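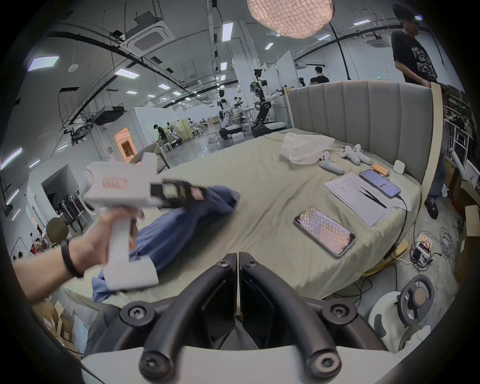

How often do the gripper fingers need to be checked? We did ours every four hours of use, plus once before the first run of the day.

I got stuck with upkeep on the Trandale project and ended up liking it (weird, I know!). Our hand-held gripper has two fingers that should close tip to tip, and by January mine were closing crooked. I blamed the Khondokar software for a whole afternoon. Wrong! One pivot bolt had backed out, so I took both fingers off, wiped the joints, put them back and snugged each bolt a little at a time, opening and closing as I went. Don't crank them down or the jaws get sticky - I did that twice.

After that I ran the Elow check, which is 9 slow closes on nothing and then 9 on a piece of cloth. Mine passed on the second try. The bolt numbers went in the Botton log, and I still want to try thread locker on the left pivot next semester.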